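4.2 The packed lunch as a tabletop problem

Lunch-making has attracted less scholarship than dinner, possibly because those who study meals prefer to be invited to them. Our August sessions in Wunstead took up the humbler case: one small table, a container, and the parts of a sandwich that has yet to commit to being one. The Trasdale coding scheme, which we adopted with minor changes, treats each ingredient as "waiting," "placed" or "abandoned." Across 100 sessions it yielded 2333 coded moves, of which 546 concerned bread. Bread, we found, is moved more often than its size would seem to justify.

Waiting ingredients were generally kept on separate plates, as Figure 3 shows -- lettuce on one, sliced meat on another, with the bread already in the container.

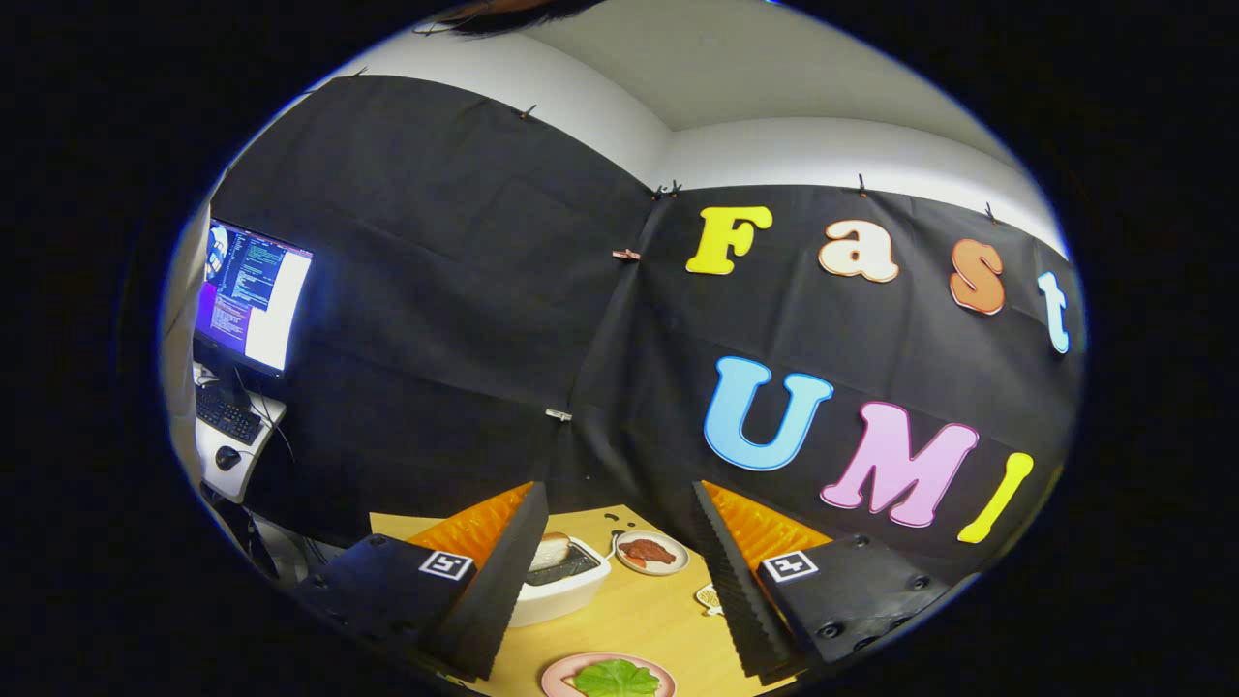

Figure 3. Bread in a white container, with lettuce and sliced meat on round plates.

Separate plates make the coding easier and the table smaller. The Giva protocol allows 6 items within reach before a layout counts as "crowded," a threshold written, we suspect, by someone with a generous kitchen. We kept it for comparability and regretted it by the second week.

Order of placement proved harder to settle. Kassa-style coding assumes that a sandwich is built from the bottom up, and treats any bread not lying flat as an error. We dropped this rule. A slice propped against the side of a container may be a mistake, a pause, or simply how that person likes to begin, and our coders could not agree on which without resorting to their own upbringing. Such slices were coded as placed, with a note on posture. The notes are given in the appendix, where they take up more room than the lettuce.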